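**Kart bogs coming out of slow corners after a clutch change**

Posted by Aitana Montes, May 24, 2022

I race a club kart at Hinojosa and swapped the old clutch for a Covar before the last round. It used to grab at 2,000 rpm. Now it takes hold much earlier and the engine falls flat out of the hairpin. Top speed is the same.
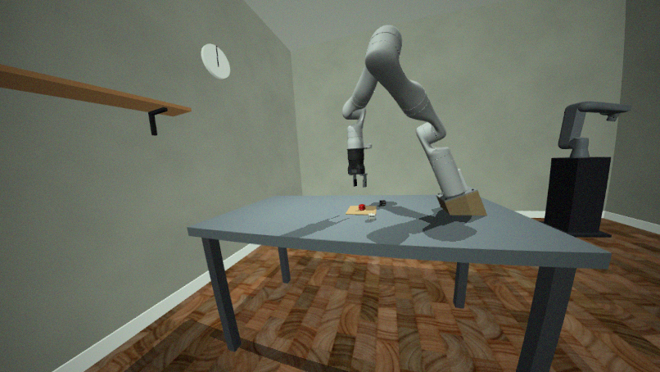 I have the same sprocket and the same tires as before. The carb was cleaned in October and hasn't been touched. Is this a spring problem or should I be looking at gearing?

**Markari**

Springs. The new clutch probably came with the soft set. Fit the next stiffer ones and expect the engagement to move up by 500 rpm or so per step — check the chart that came with yours, they're not all the same. Change all of them together and wipe the drum clean while you're in there. Don't touch the gearing until you've done a session on the new springs.

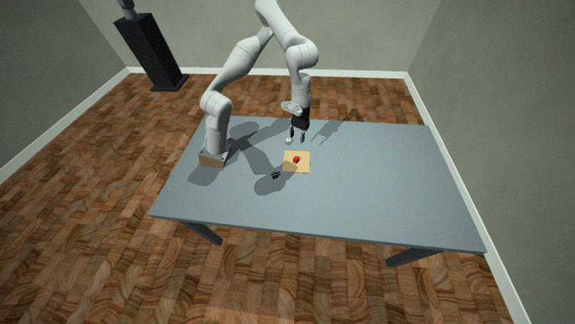
*Arm over the table, gripper pointing down.*

Also look at the drum for blue marks. If it's been slipping and overheating, new springs won't help much.

**clollix**

mine did that, it was the chain too tight. loosen it

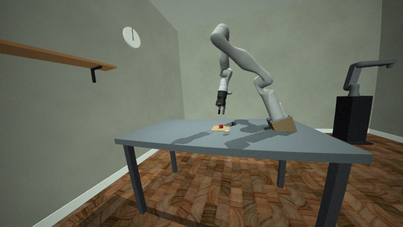 Aurelio Huerta disagreed with the chain idea, saying a tight chain would cost her speed everywhere, including the straight. He runs the same clutch and went up one spring step after 40 laps. He'd also check that the clutch isn't dragging at idle with the kart on the stand.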